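The Gurnow job

I took the job at Amato because the ad said "good hands, no experience" and I had two of the first and none of the second. Zernesside in February is dead quiet once the tourists clear off, so I'd have said yes to gutting fish.

What they wanted was someone to teach Gurnow. Gurnow lived in a tall grey cabinet down the hall, and I wasn't allowed to meet it for the first fortnight, which made me feel like I was writing to a pen pal. I'd do a thing with the grippers, the computer would remember how I did it, and down the hall Gurnow would have a go at night while I was home eating toast in front of the telly.

My thing was the little white disc. Get it out of the clear dish, into a cell of the white tray, let go, start over. I was booked in for 2888 of them (I laughed when I read the sheet, and then I stopped). Squeeze, lift, across, down. By my first smoko I'd done 100 and my thumbs were humming!

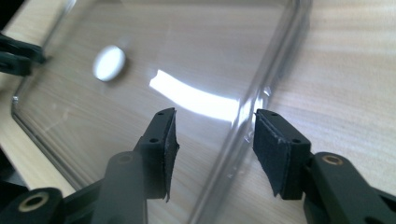
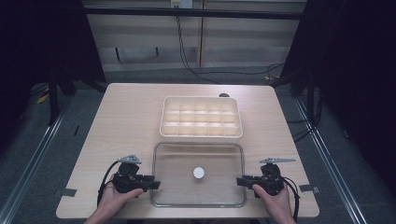 Does the person showing the task have to do it perfectly every time?
A few fumbles are fine and even useful, as long as you recover from them the way you'd want the robot to.

That was off the sheet taped up in the kitchenette, and I read it every time the kettle was on. I took it to heart a bit. I'd drop one, swear under my breath, pick it up again nice and slow, and think, there you go mate, that's how you do it when you've stuffed it up.

I'd started talking to Gurnow by then. Only quietly. I told it about the ferry to Grikura and my sister's wedding and how I always go for the corner cell first, no idea why, I just like a corner.

They let me in at 4 one afternoon, in my third week. It was smaller than I'd pictured, two arms on a bench and a fan going. Someone put the dish down and stepped back, and Gurnow reached in and got the disc, first go, and I nearly cheered. Then it dropped it. It waited, exactly as long as I wait. It picked the disc up again nice and slow and carried it over to the tray, past all the easy middle ones, and put it in the corner.

I said, "Good on ya," out loud, in front of everyone, and went and got my coat.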